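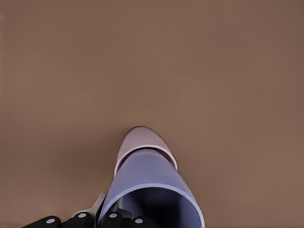
A pale blue-violet cylinder on a brown surface.

Jan 18, 2019 - The Hernby hockey club has moved 2 home games, both against Clerkach, to the smaller Uno rink. A burst pipe in December closed the main hall and repairs are running late, GM Joelle Atallah said. Tickets stay valid, seats unreserved.
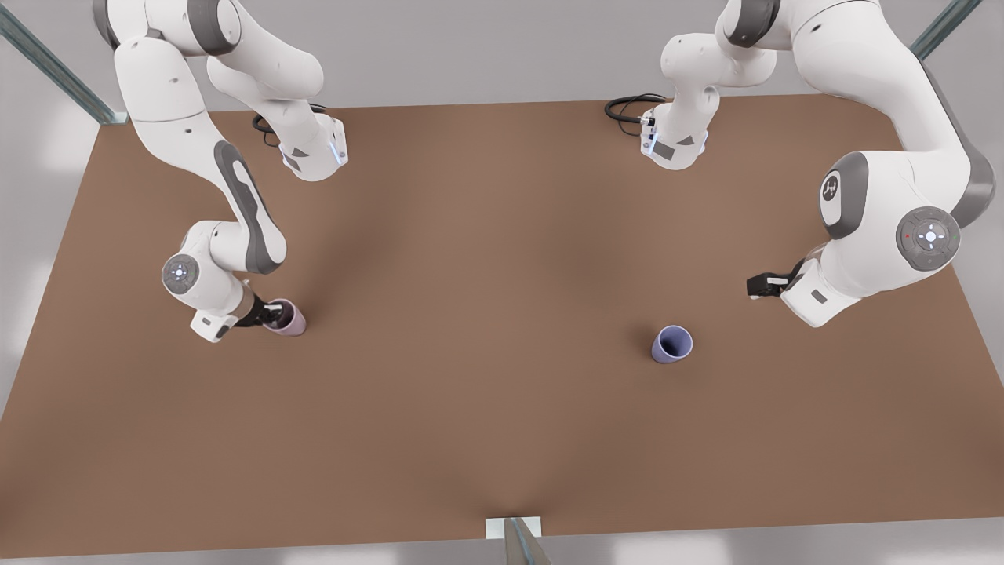
Two white robot arms over a brown tabletop.

Uno holds 1103. Season ticket holders get in first, then evrybody else. Doors an hour before the puck drops. 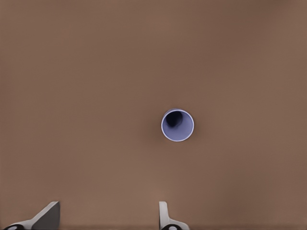

Refunds at the box office only, bring the ticket. Nearly 323 asked for so far. Captain Iolo Pugh is back skating, no word on when he plays.
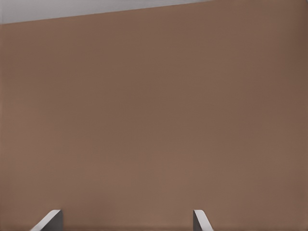

Parking is free at both games. Shuttle from the old hall at 5, last one back at 9 sharp so dont hang around.

Comments

Babita Chauhan: Do kids still skate after the game?

K. Zalewska: smaller rink = louder. fine by me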